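Melora 紙クラフトテープ(無地・水なしタイプ)

商品番号 2408
幅50mm × 長さ50m
価格 1巻 121円(税込)/9巻以上のご注文で送料無料

段ボール箱の封かん用に作られた、手で切れるクラフト紙テープです。基材はクラフト紙、粘着剤はゴム系で、表面に剥離処理をしています。カッターのない場所でもまっすぐ切りやすく、中身の軽い箱の梱包や書類の保管箱に向いています。

色は茶と白の2色です。茶は一般的な段ボールに近い色で、貼った部分が目立ちません。白は荷札代わりの記入用に選ばれる方が多い色です。

貼る面のほこりを乾いた布で落とし、フラップの合わせ目を中央にして、箱の側面に5cm以上かかるように貼ってください。貼ったあとは手のひらで全体を押さえます。重さが10kgを超える箱には、底面をH貼りにするか、当店の布テープ Durnenau をお使いください。

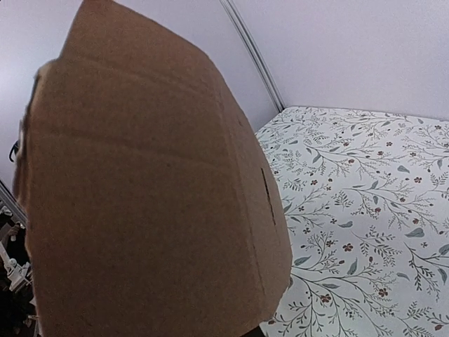 Adesuwa Ezeさんからは、冬場の倉庫では粘着が弱く感じられ、前日から事務所に置いておいたものを使ったらしっかり付いた、とのお便りをいただきました。折り目をまたいで貼るときは、先に指で筋をなぞっておくと浮きにくいそうです。

低温時は粘着剤が硬くなります。気温5℃以下での作業が多い場合は、低温用の Brimidine をご検討ください。幅と長さは同じで、お手持ちのテープカッターがそのまま使えます。

ご注意
・表面に剥離処理があるため、重ね貼りはできません。
・油性ペンで記入できます。水性ペンはにじむことがあります。
・壁、家具、塗装面には使わないでください。のり残りの原因になります。
・直射日光と湿気を避け、横積みで保管してください。

納期
在庫品は、正午までのご注文で当日出荷します。茶は通常在庫、白はお取り寄せで4営業日かかります。8月の夏季休業中のご注文は、休業明けに順次出荷します。

返品
未開封に限り、到着後9日以内にご連絡ください。

関連商品
Durnenau 布テープ 50mm×25m
Brimidine 低温用クラフトテープ 50mm×50m
Agyeman 卓上テープカッター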